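Store room clear-out: where we have got to

The move out of the ground floor store room at Jacobs House started in July and is now nearly finished. Most people will have seen the notices on the stairs. This item covers what has been done, what is left, and what we need from each team before the room is handed over.

Precious Baloyi went through the old stock list before anything was shifted. It ran to 1,389 lines, many of them for things we had not owned for years. The new list has 145 lines and is kept in the shared folder under Stores. If you take something out of stores, please change the list the same day. There is a paper copy inside the door for anyone who can't get to a computer.

Paper records went first. Anything we have to keep has gone to the Zernine unit, and the rest was shredded. Liam Rafferty has the box numbers if you need to call something back. Allow two working days.

Stationery is now in the tall cupboard on the first floor, next to the post trays. Cleaning supplies stay on the ground floor. Please don't put mop heads in the stationery cupboard, even for an afternoon.

That leaves the odds and ends. These have been put into open cardboard boxes so that people can see what is there without unpacking everything. It is mostly small stuff: bottles, bags, packets and little boxes that were at the backs of shelves. Some of it is perfectly good and some of it should have been thrown away long ago. If you recognise something, take it or put your name on it. Naledi Zulu has labels and a marker at the front desk.

A few rules for the boxes:

Do not add to them. If you have your own clear-out to do, ask Naledi for an empty box.

Bottles without a label are not to be opened or poured away. Leave them where they are and tell Zinhle Potgieter, who will arrange for them to be collected with the Giserix waste.

Keep the boxes off the stairs and out of the corridor. They can stand on the floor by the doorway, but the door has to open fully.

Flatten any box you empty and put it in the cage behind the bike rack.

Anything without a name on it after the last working day of the year will be given away, recycled or binned. Sizwe Swanepoel has agreed to take usable items to the Jusance swap shop in his van. He can manage one trip only, so please don't leave it to the last afternoon.

The floor will be washed once the boxes have gone, and the shelving comes down after that. We had set aside 2,000 for new shelving upstairs but the old units are sound and will be used again, so that money goes back into the general repairs budget.

Questions about the list to Precious. Questions about keys to Liam, who still needs the spare one back.

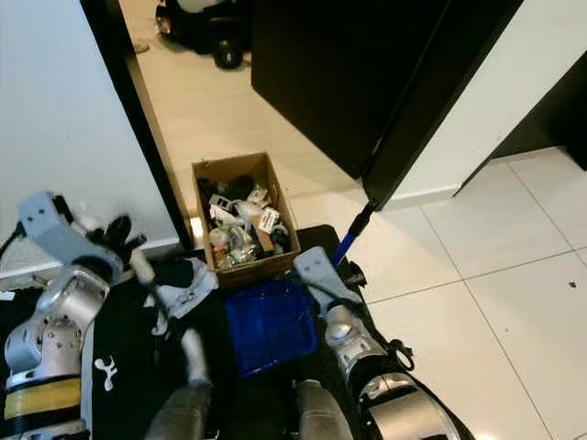
One of the boxes of odds and ends, waiting to be sorted.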